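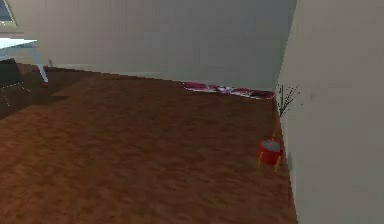

About Coltura

Coltura is a folk dance school for anyone who likes music and doesn't mind a few wrong steps! Ifigeneia Pappas started it in 2000 with 3 students, a borrowed tape player and a stack of records from her aunt in Thessaloniki.

We teach Greek, Balkan and Turkish dances, mostly the village ones that people still do at weddings. You'll learn to hold a line, listen for the drum and keep going when the tune speeds up (it always speeds up). Beginners dance with everyone else from the first evening, and we love seeing a new face at the end of the line.

Classes are kept to 20 people. Kids start at six, and our oldest dancer joined after she retired from teaching chemistry. Wear soft shoes or socks, bring water, and come a little early if you want to go over last week's steps.

Every December we put on a winter party with live clarinet, far too much food and one very long circle dance. Families and friends are welcome, dancers or not.

Find us at 1438 Bresell Street, upstairs, door on the left.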